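Student Project Report: Two-Arm Block Handling
Sunau Engineering Program, Robotics Project Course
Submitted in November

Purpose

The project team was assigned to program a two-arm station to pick up small blocks from a table and stack them. The course required that both arms take part in each attempt. The team named its control program Casa and ran it on the station in the Hettiarachchi Laboratory.

Work Completed

The first 2 weeks were spent on arm setup and grip settings. Early settings closed the fingers too fast and pushed the block away before it could be held. The team lowered the closing speed and added a short pause before each lift. All later trials used these settings.

Trials were run on a round wooden table with light blue cubes. The left arm lifts the first cube and holds it above the tabletop while the right gripper stays open. The second cube remains on the table during this step. The wrist view from the right arm was used to check finger position before the next move was sent.

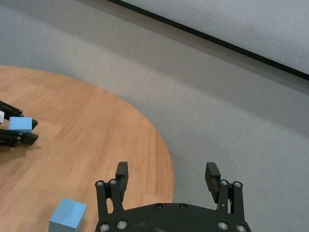 Results

The team ran 40 recorded trials. Under the course rules, a trial was counted as complete only if the stack stood on its own after both grippers had moved away. By this measure, 16 trials were complete. In 13 of the others, the upper cube was released too far to one side and fell. The remaining trials were stopped by the operator, in most cases when one arm came too close to the other.

Cubes placed near the curved rim gave the most trouble. The arm had to reach at a low angle there, and the fingers often met the cube at a corner.

Remaining Work

The team will add a position check before release and will repeat the full set of trials. Grip settings and trial records have been placed in the Plolura course folder for use by next term's section.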